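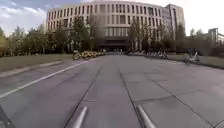

Khurram Dogar wrote to us in May that he had filled in the whole application for his lending circle in one evening and then lost it, as he did not know that the draft must be saved before the invitations go out. He asked us to put this step first. We have done so, and the old section 4.2 is now part of this one.

4. Opening a lending circle on Clorko

A lending circle is a group of members who put money together and lend it to small businesses. Before you start, have ready your member number, the bank account that will receive repayments, and the name you want for the circle.

4.1 Create the circle

1. Sign in and choose Circles, then New circle.
2. Type the name. It can have up to 17 characters, spaces included. The name cannot be changed after the first loan, so please check the spelling.
3. Choose Save draft. A green line appears under the name. If you see form code 2086, the name is already taken by another circle.
4. Set the minimum share. The default is $100. You can raise it in steps of $100, but you cannot go lower.
5. Set the ceiling for a single loan. For a new circle we recommend $300 per member until the first repayments have arrived.
6. Choose Save draft again.

Note: The draft stays in your account until you delete it. It is not visible to other members.

4.2 Invite members

1. Open the draft and choose Members.
2. Enter one e-mail address on each line. Do not use commas.
3. Give each person a role. A Lender can put in money and vote. A Reader can see the accounts only.
4. Name one Second signer. This person must be a Lender and must not share a bank account with you.
5. Choose Send.

Each invitation can be accepted once. If a member changes their e-mail address before accepting, cancel the invitation and send a new one – forwarding the old message will not work.

Caution: Do not collect shares in cash or into your own account while you wait for members to join. Clorko cannot record this money afterwards, and it will not count in the vote.

4.3 Connect the repayment account

1. Choose Accounts, then Connect.
2. Select Mudau if your bank is on the list. For all other banks, select Manual.
3. With Manual, we send two small deposits. Enter both amounts, in cents, in the order they arrived.
4. Ask the Second signer to approve the account from their own sign-in.

If the amounts are entered wrongly three times, the account is locked and you must begin again from step 1. The two deposits are yours to keep.

4.4 First vote

When all members have paid their share, the button Open to proposals turns blue. Businesses that match your settings can then send you a proposal. Each proposal stays open until 5 p.m. on its closing day, in the time zone of the circle's owner.

Votes are counted by share and not by person. Beverley Henare's guide to voting rules, in appendix C, shows how to change this to one member, one vote. The change needs the agreement of every Lender.

Caution: An approved loan cannot be called back. Read the repayment schedule before you vote – the total at the bottom includes our fee, but it does not include any charge from your bank.

For circles moved over from Rutherford, continue with section 5. For Bandulus circles, see section 6.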